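Mar 14, 2020
Posted by the Zelham shed

The arm itself still isn't finished. The second shoulder bracket from Flendia came with the holes in the wrong place and I've sent it back, so most of the past week has gone on the practice bedroom in the simulator instead.

The job I want the arm to do in the end is dull. It should pick things up off a bed or a desk and put them where I say.

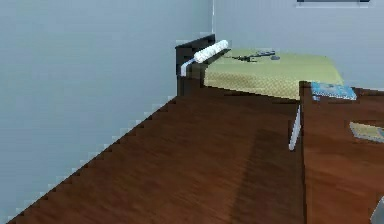
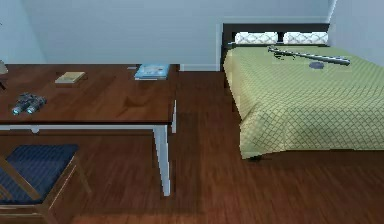 The practice bedroom in the simulator, with bed, desk and blue book in both views.

I keep the room plain and change what lies about in it. The paint roller is an awkward shape to plan a grip for, and so is the baseball bat, as both are long and have an obvious wrong end to hold. The blue book looks easy but lies very flat. My gripper is a cheap two-finger one and I don't yet know how it will get under a cover.

The runs are started by a small script I call Runer, which I wrote in October and have patched ever since. It is up to 323 lines. It did 1,379 tries before I found that it was saving the wrist angle in degrees and reading it back in radians, so all of those went in the bin. I've fixed that and done 32 more by hand to check – 11 were good grips. The rest mostly closed on air.

Next on the list is the stepped edge where the wall meets the floor. It does no harm to the planning but it bothers me, and I think it's a shadow setting. After that the Brandes motors need new cables – the old ones are too short to reach past the elbow.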